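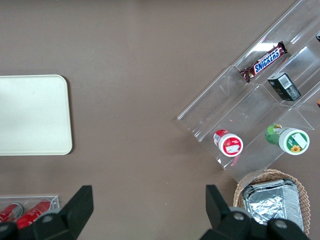 Figure 6.1 A tabletop set for a shelf-picking task, from the wrist camera. The candy bar and the two round containers lie in a clear tiered organizer; the cream-white tray is empty.

Chapter 6
Gathering Examples

6.1 Where the examples come from

The first five chapters treated the training set as something you already had. You loaded it, split it, and fitted a model to it. In this chapter you will make one.

A learning system for picking and placing objects needs examples of picking and placing. Each example is a recording: the images from one or more cameras, the position of the arm at every time step, the opening of the gripper, and a short written instruction that says what the arm was supposed to do. One complete recording, from the start position to the end of the task, is called an episode. A group of episodes recorded under the same plan is called a collection.

The running case in this chapter is the Dranport collection, a set of 1,413 episodes recorded at a teaching lab over two terms. The tasks are small store and kitchen jobs: take an item out of an organizer and put it on a tray, put it back, move a can from one holder to another. An operator drives the arm by hand with a leader device, and the software, Rurnadico, writes everything to disk. Students who have the lab kit can use the same program. Students who do not can work from the files on the course site.

6.2 What the wrist camera sees

Look again at Figure 6.1. The two black fingers are very close to the lens and hide part of what is below them. The foil food tray in the wicker basket is partly covered by the right finger, and the red cans are partly covered by the fingers as well. The organizer runs past the top and right edges of the view.

None of this is an error. The wrist camera moves with the hand, so its view is best at the place where the fingers will close and poor everywhere else. A model trained on this view alone has to act on objects it may not have seen for several seconds. For this reason most collections pair the wrist camera with a fixed one. Section 6.5 compares models trained with one view and with two.

Clear plastic is a second difficulty. The tabletop shows through the organizer, and what marks its walls is mostly the bright light along their edges. Those highlights shift as the camera moves. If every episode is recorded under the same lamp, the model can learn the highlights in place of the walls — a fault that stays hidden until someone changes the lamp.

6.3 Writing the plan first

Before recording, write down what will change between episodes and what will stay fixed. In the Dranport plan the table and the arm mount were fixed. The position of each holder, the items in it, the lighting, and the wording of the instruction were changed on a schedule. The layout was reset after every 30 episodes.

The schedule matters because people are poor at being random. In a March trial the operators were told only to "vary the setup." They recorded 705 episodes, and in most of them the target item lay within a hand's width of the same spot. The trained model reached for that spot whether or not anything was there. The trial data was set aside and the plan was rewritten with printed layout cards from Mwaipopo, the lab's planning tool.

Instructions need the same care. "Pick up the candy" is enough when one candy bar is on the table. With two it is ambiguous, and the recording will not tell the model which reading was meant. Write the instruction before the episode begins, and do not edit it afterward to match what the operator did.

6.4 Keeping and discarding

Some episodes go wrong. The item slips, the operator hesitates, a cable catches. Beginners tend to delete all of these. Keep an episode in which the operator misses and then recovers, and mark it as a recovery. Discard an episode if a camera dropped out or the arm was stopped by hand. Log every discard with a one-line reason.

Terms to know: episode, collection, leader device, layout card, recovery.

Before you go on, install Rurnadico and open the sample folder named Firkik. Play three episodes at half speed, and write an instruction for each one before you read the stored text. You will need your versions in Section 6.5.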